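Repair evening in Narwood, May 2021

Our repair evening is open again after the long winter break. We meet in the Plamunano hall, and there are 24 places, so please write your name on the list by the door.

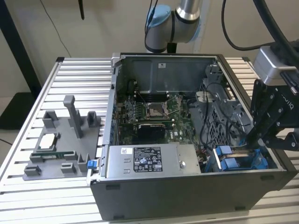

Bring one thing only, and bring its cable too. Last November we had 30 lamps and radios on the tables and many people went home late.

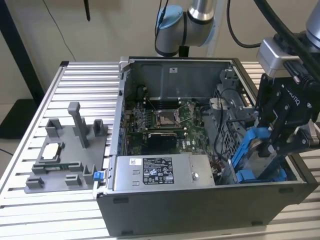 Coffee is from Cukach as before, and cake is welcome. If you bring an old computer, please look inside first. With the side panel off, the white label and the small stickers on the power supply are easy to find, so copy the numbers for us.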